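Finish for a desk top, oil or hardwax?

Posted in: Woodworking and Refinishing

benchrat_ohio
2018-03-19
I'm redoing the top of a desk I bought used. It came with a thick glossy coat that had gone yellow and was flaking near the front edge. I stripped it and sanded to 120 so far. The top is 60 inches wide. It will get a keyboard, a coffee mug, and a lot of elbows every day.

I have half a can of Sadel wiping oil left from another job. The store also carries Roseser hardwax, which costs more. Is there any reason to spend the extra money? I don't want gloss again.

planetilldawn
What wood is it? That matters more than the brand.

benchrat_ohio
The seller said beech. I can't swear to it. It has the little flecks.

planetilldawn
Beech takes oil fine but it doesn't resist water well with oil alone. You will get rings from the mug inside of a month. I'd go with the hardwax. Two thin coats, buff hard, leave it a week before you put anything on it.

mill_street
I disagree with the week. I've put a desk back to work after two days with no trouble. The can says two days for light use.

planetilldawn
Light use is the key part of that sentence. A keyboard with rubber feet sitting in one spot is not light use. I had four little dents in the finish on mine from exactly that.

gluepot
Before you pick a finish, fix the sanding. 120 is not far enough for a desk. Go to 180 at least. And wipe off all the dust between grits or you'll drag the coarse stuff around and leave swirls.

benchrat_ohio
I was going to go to 220.

gluepot
For oil, sure. For hardwax, read the can first. Some of them don't bite if you go too fine. I stop at 150 for hardwax and nobody has ever complained about the feel.

mill_street
150 on a desk feels rough under your wrists. I don't care what the can says.

gluepot
Not after it's buffed. Have you tried it?

mill_street
On a shelf, yes. I went back and did it over.

oldhinge
Color is the other thing to think about. People get a surprise when an oil goes on pale wood and it turns orange. Make a sample on the underside and look at it in the room where the desk is going to live, at the time of day you use it.

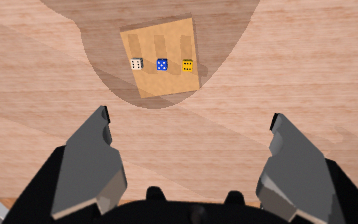

Pale wood with a pink cast is the hardest kind to judge. Garage lights will make it look yellow and a north window will make it look gray. Shadow changes it too. In the picture I put up, the grain inside the big dark curve is still there but it looks like a browner wood, and the tray near the top is more orange than the table. If you want the top to stay close to the bare color, try the version of hardwax with a little white pigment in it. If you like the orange, use the oil you already have.

benchrat_ohio
That helps. I'd like it to stay pale. Is the white version going to look like paint?

oldhinge
No. One coat is hard to spot unless you put it next to bare wood. Two coats and it starts to look chalky in the open grain. Beech is pretty closed, so you should be OK. Stir it the whole time you're working. The pigment sinks.

finewithfaux
I'll be the one to say water-based poly. Matte, three coats, dries fast, stays clear, and the mug won't touch it. Everyone on here acts like it's plastic wrap. Arnetti makes a matte that you can't tell from wax at arm's length.

planetilldawn
It's a good finish until it gets a scratch. Then you sand the whole top. With hardwax you rub some into the bad spot and move on.

finewithfaux
I've had mine since August of the year before last and haven't had to touch it — with two kids doing homework on it.

benchrat_ohio
I just scraped off one film finish and it took me a whole weekend. I'm not putting another one on.

finewithfaux
Fair enough.

gluepot
Whatever you use, do the underside too. One coat is plenty. A top that's sealed on one side can cup on you.

benchrat_ohio
Ordered a small can of the white hardwax. I'll sand to 150, do a patch underneath, and do a second patch at 180 so I can feel the difference. Does anyone know if the pads from Hashemi hold up for buffing, or should I use an old T-shirt?

mill_street
The pads are fine. Get the white ones. The green ones will cut the finish. And lay your used rags out flat outside to dry, don't ball them up in the trash.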